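4. Preparing the tabletop before first use

The Okia tabletop ships with a thin coat of packing wax. Remove the wax before loading the table or running the leveling procedure in Section 5.

4.1 Clear the table. Put away brushes, cables and anything else that can drag across the finish. 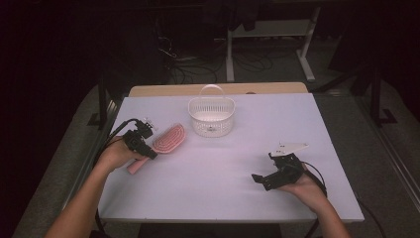
4.2 Mix the cleaner. Add 30 ml of Curnell concentrate to 2 liters of lukewarm water. Do not use solvent or scouring powder.

4.3 Wipe from the center out with a damp cloth. Leave the cleaner on the surface for six minutes, then rinse with plain water.

CAUTION: Do not let water stand along the edge joint. Swelling of the core is not covered by the warranty.

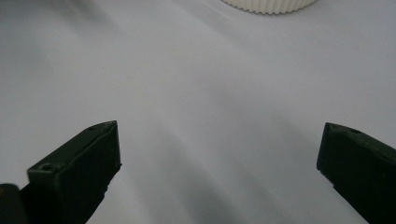

4.4 Inspect the finish with the overhead light off and a lamp held low to one side. Wax residue appears as a greasy patch that smears under a fingertip. A single dark speck on an otherwise plain white top, such as the tiny one toward the upper left in the view printed with this step, should be tested with a dry cloth first. If it stays in place, record its position on the acceptance sheet.

4.5 Let the top dry for 60 minutes with the room door open.
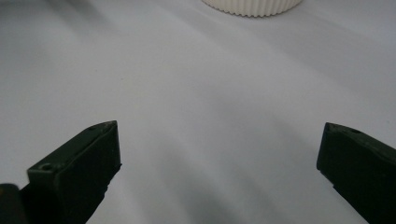
4.6 Tighten the leg bolts in diagonal order, using the supplied key. Stop when the washer no longer turns by hand.

NOTE: Louro frames made before April have a longer rear bolt. Order the short spacer from the Nadavholm parts desk.

Revised May 25, 2025. Text: Gonçalo Henriques. Checked: Amândio Simões.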